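4. The shelf build

We wanted a test that anyone with a garage or a corner of a shared workshop could copy, and the shelf turned out to be the part we loved building most. The task itself is plain: a two-finger gripper fetches light household items and puts them away among plastic bins on a steel rack. All work took place in the Monau workshop, where members share tools, floor space and a great deal of unasked-for advice (much of it good!).

4.1 Bins and rails

Sorin Jurić picked the bins. He wanted thick rims and stiff walls, and he wanted them all in one color so that our vision code could not cheat by learning which color goes where. Steel rails hold each shelf level together, and they shine. Every ceiling light shows up in them as a soft band, and the bands shift whenever the viewpoint does. We were delighted by how much trouble this caused. The first version of our edge finder, Gindimero, happily reported rims in the middle of a reflection.

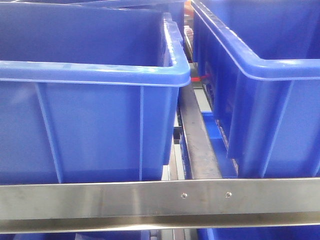 Figure 4. Blue bins on the rack, with the steel rail running below them.

4.2 Choosing things to hold

We tried hard items first and moved to soft ones in May. A soft block is a wonderful test piece for a home build, cheap to replace and quick to show a bad squeeze. Mateja Babić wrote the grip routine, called Trurnano, which closes the fingers in small steps and stops when the motor current passes a set limit. We ran 80 trials with sponges and foam blocks. In 70 of them the item was picked up and set down where we asked, a result that had the two of us cheering loudly enough to stop work at the next bench.

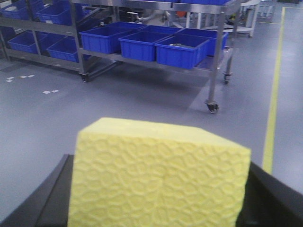 The limit was tuned by hand over 6 evenings. Set too low, it let the block slide; set too high, it left the block pinched in the middle and hard to let go of cleanly. We settled on a value near the low end and added a short pause before each lift, giving the material time to settle against the finger pads. That pause is one line of code and we recommend it warmly to anyone building along.

4.3 Touching the frame on purpose

Of the failed trials, 7 came from the arm's idea of the shelf position drifting away from the real one. The wheels on our rack lock, but a rack in a busy room still gets nudged. Our fix borrows an old machinist's habit described to us by Rutkowska: go and touch something you trust. Between runs the gripper closes on an upright metal bar, and the joint angles at that moment reset the shelf position in software. It needs no added sensor and no printed markers, and we are still a little giddy that it works as well as it does.

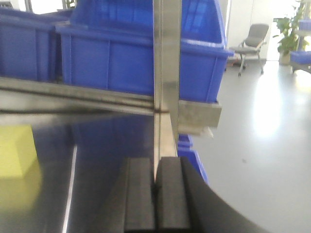 Figure 6. Fingers closed on an upright bar at the rack.

Can the same method be used on a wooden shelf?
We expect it can, provided the shelf has a straight, narrow upright that the fingers can close on fully. Wood gives a little under pressure, so the current limit should be tuned again before the reset is trusted.

4.4 Parts and wiring

The gripper motor has its own supply, kept apart from the one that feeds the camera. Our early builds shared a single supply, and the camera dropped out each time the fingers stalled. Cables are tied along the arm with enough slack at the wrist for a full turn in either direction.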